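Toivo Huttunen has been the offensive line coach at Jollholm for 13 seasons, and until August he had never been asked to call a play. Then the coordinator left for another job, and head coach Bujar Vlachou walked down the hall and handed him the call sheet.

"He asked if I wanted it," Huttunen said. "I told him I wanted a day. He gave me until dinner."

Jollholm ran for 192 yards a game last season and threw the ball mostly when it was behind. Huttunen does not plan to change that much. He says the linemen know the run game well and the quarterback, Blagoje Mladenović, is still learning when to throw the ball away.

"He wants every snap to be a touchdown," Huttunen said. "I would take four yards and a clean pocket."

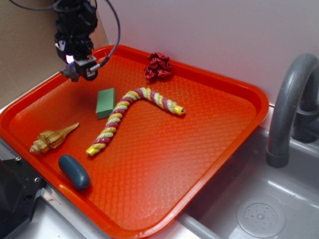
The harder part has been practice. Huttunen used to spend the whole morning with his linemen at the far end of the field. Now he stands behind the huddle, and Despina Kolev, a former graduate assistant, runs most of the line drills.

"I hear her correcting a guy's footwork and I want to go over there," he said. "She's usually already fixed it."

Mladenović said the calls come in faster than they did last year, and there are fewer of them. The old playbook ran to 400 plays. Huttunen cut it in half and says he may cut more before the opener at Veluvmont.

Will he sit in the press box or stay on the sideline? He tried the box in a scrimmage and didn't like it.

"I couldn't see anybody's face," Huttunen said. "I'll be on the sideline."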